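Saturday, August 26, 2023

Folding notes, continued from the last pages. Quiet day, the building mostly to myself until Meinir came in after lunch with a bag of plums (thank you, Meinir, they were lovely, and the stain on the corner of page two is yours as much as mine).

I meant to spend the morning writing up the sweater trials and instead I ended up doing dark cotton all day long, which is what happens when you open the cupboard and the black shirts are on top. I don't regret it. Dark cotton has been the weak spot in the folding guide from the start, and I would much rather send the guide over to Vitberg with that chapter in good shape than with another page about sweaters, which more or less fold themselves.

So, where we stand. The Tovix shirts arrived in a carton of 100, all black, all the same cut, and Wolfram had already pulled out two for washing. I worked with the washed ones first. They behave very differently from the new ones! The new shirts still have that stiff finish on them and they hold a crease from the first press of the hand, almost like paper. The washed ones are soft and a bit sulky. You make the side fold, you smooth it, you let go, and the edge creeps back toward you by a finger's width. Benedikt told me last week that I was smoothing too hard and dragging the top layer along with my palm, and I'm sorry to report that he was right. If I pat from the middle outward, with flat hands, the edge stays where I put it nearly every time.

Sleeves next, and here I changed my mind twice before lunch. The guide currently says to fold the sleeve straight across the back and then tuck the end down along the side. That makes a nice flat bundle when the shirt is new. With the washed shirts the sleeve makes a ridge, and the ridge shows through on the front as a faint upright line once the whole thing is turned over. I tried laying the sleeve at a slant so the thickness is spread over a wider area, and that was better, and then I tried not tucking it at all, just letting it lie across and stop short of the far edge, and that was better again. I'd like Britta to try it with her hands, which are smaller than mine and a good deal more patient, before we rewrite anything.

Weight of the cloth, for the record, is 135 on the Tiedemann label (grams per square meter). The older gray shirts from Fatance have no label left, so I can't compare them properly, only say that they feel thicker between the fingers and that they forgive a lot more. Anyone practicing for the first time should start on the Fatance ones. I would have saved myself a whole week in the spring if somebody had pointed me to them.

A word about the table, which I keep meaning to put down. The wood is pleasant to work on and I wouldn't swap it, but a dark shirt on brown wood in the afternoon is hard on the eyes. You lose the bottom hem. Twice today I thought I had the hem square with the table edge and found, when I bent down and looked along it, that one side had wandered up. The cure seems to be to check the hem with a fingertip, running it from one end to the other, and to do it before the last fold, when it can still be put right without taking everything apart again. Finn suggested a strip of light tape on the wood as a guide line. I'm willing to try it, though I'd want it to come off cleanly, and the last tape we used in here certainly didn't.

Lint: yes, still. Please brush the table before dark things go down on it. The brush is hanging on its hook again, and the roller with the sticky sheets is in the shallow drawer. I know I'm the one who always leaves it in the other room.

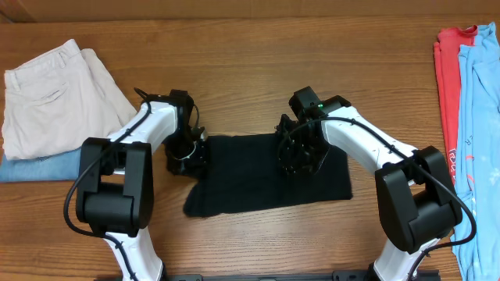

What bothers me most at the moment is corners. A folded shirt can be a bit long or a bit short and it will still sit happily in a pile, but one corner that flares out will catch on its neighbor every time you pull something off the shelf, and then the whole pile goes. The guide says "finish with neat corners" and leaves the poor reader there. I've drafted something longer: pinch the corner lightly from inside the fold, draw it outward along the line of the hem, lay it down, and only then flatten it. If it still rounds off, the trouble is almost always one layer further in, where the cloth has bunched, and no amount of pressing on top will fix that. Open the last fold and start again from there.

Meinir read the draft over her plums and said that "lightly" means nothing to anyone, and what did I mean by it. Fair question. I had her pinch a corner and then pinch it again at half the effort, and the second one was what I meant, but I still can't think how to write it down. Suggestions in the margin, please, in pencil.

Piles. I stacked the new shirts in the plain wire rack this afternoon, open edge to the back, and the height is fine up to the second crossbar. Above that they start leaning toward the window side. I suspect it's the rack and the floor together, because the rack has always rocked a little. Wolfram, if you have the folded cardboard you used under the cutting table, could I have a piece of it? The shelf depth is 300 mm and the bundles fit with a bit of air behind them, so the folding size can stay as it is in the guide.

I also looked again at the question of whether to fold in thirds or in halves at the end. Halves are quicker and thirds stand up better on edge in a drawer. I'd been hoping to choose one and be done with it, but Britta's point from the last meeting keeps coming back to me, that people have the furniture they have. I'm leaning toward keeping both, with the halves first. That will mean redrawing the last figure, and I'd like to do that myself this time.

To do, in no special order:

Wash two more of the new shirts, cool, no softener, and mark them inside the neck.
Ask Britta to try the untucked sleeve.
Tape test on the underside of the table first, please, Finn.
Write to Vitberg that the chapter will come in October with the others, and that the sweater pages are on their way before that.
Find out who has the good pencil sharpener.

The folded shirts on the left end of the bench are mine and I'd like them left overnight as they are, so that I can see on Monday how much they've relaxed. The plums in the bowl are for everybody.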